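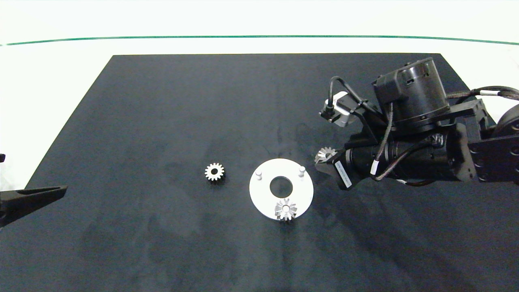
Skarkville, December. Visit to the Salutero demo lab to look at grippers for our gear kitting station.

I drove up with Khoa Khổng because the sales deck promised "hands-free gear assembly" and I wanted to see the hands-free part before we spent anything. Anikó Antal runs the lab and was generous with her time. She also didn't pretend the place was a factory floor.

The test rig is a tabletop with a black mat, a white disc with pegs standing up from it, and a few silver gears, spur and bevel. The job is to pick up a gear and put it on its peg. That's the whole task, and I have no quarrel with it. Bevel gears are a pain to grip because the faces slope away from you, and if an arm can place one cleanly I'm willing to listen about the rest.

### Parallel fingers vs. the tapered ones

We tried two sets of fingers. The wide flat pair (a Garrido product) was fine on the spur gear and poor on the bevel, which rolled in the grip. The narrow tapered pair did better on both. Anikó put the tapered set at 38 clean placements in her morning log before we came in. I asked how many attempts that was out of, and she had to go look. The log didn't say. I'd like that number before anybody quotes the 38 to my boss.

Khoa asked for the gears to be dropped at random instead of laid flat. Results got worse right away, and twice somebody reached in to turn a gear over. That may be fixable. It's also what our bins look like all day long.

### Camera

The head camera gives the operator a decent overall view. My complaint is that the arm gets between the camera and the part at the moment you most want to see the bore. Shabnam Butt, who wrote the controller, says a second camera on the wrist takes care of it. We didn't get to see one running. Shiny teeth under bright light are another thing I'd want tested with our own overheads.

### Controller

Smooth, I'll give them that. The lag was small enough that I stopped noticing it after a few minutes. The Prutard controller we tried in the spring was jerky by comparison, though it was also a lot easier to restart after a fault. Here a fault meant some 30 seconds of homing, both arms, every time.

The cables bother me. There are a lot of them looped around the arm and I asked what the service life was. The answer was 1,000 hours, "estimated." Baltasar Cáceres in our maintenance group will have opinions on that.

### Where I come down

I wouldn't buy yet. I would send them a box of our own gears, oil and all, and ask for a full log with failures written down. Soledad Ulloa has part number 654 in stock and can ship a tray. If the tapered fingers can handle those dumped in a pile, I'll drive back up.

Lunch was sandwiches. Parking is behind the building, and the front door sticks.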